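Keep the old one going

I've had the same desktop since I moved to Basine, and every November someone tells me to bin it. I won't! It's slow, it hums, and it does everything I ask of it.

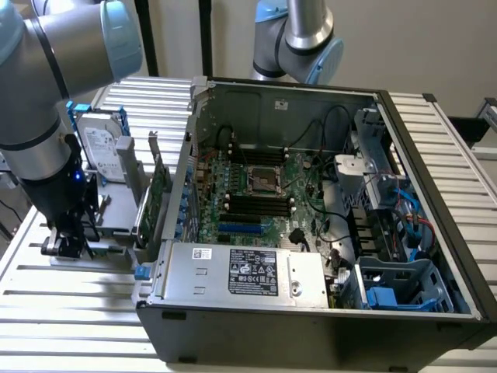 My gripe is with the word "upgrade", which mostly means paying 1,035 quid to read the same emails. My friend Kylie did it and hated the new keyboard within a week. A tower on its side with the cover off, innards on show, looks far friendlier to me than a sealed slab. 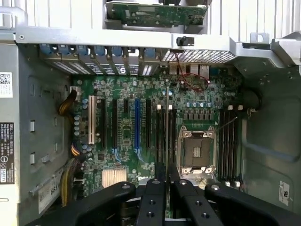 What I'd change

Shops should have to sell spares for 16 years. Yes, sixteen. My gran's mixer managed longer.
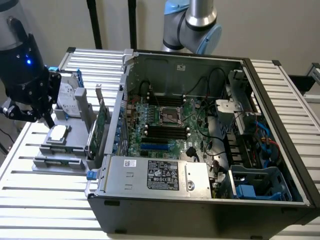
And the cost?

I've spent 2 evenings and very little money on mine (a fan, mainly). I'll happily do it again next winter.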